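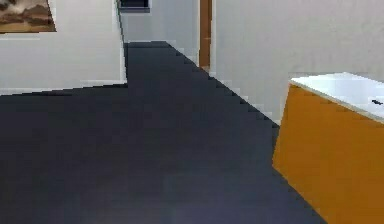 Reviews > Software > Jultolo
News Reviews Forum About
Tuesday - by Rutilio Palacios

Tonantzin Solís has been on Jultolo for 37 days. Home-robot navigation sim, hosted, $40 a seat. Her team at Plodham runs hallway tests in it.

"Setup was quick. Docs are thin," she says. Doorways gave her the most trouble - "tight turns, teh planner just sat there."

Support? "Good. They anser the same day." Would she renew? "For one seat, yes. Not for 100 - not until the export gets fixed."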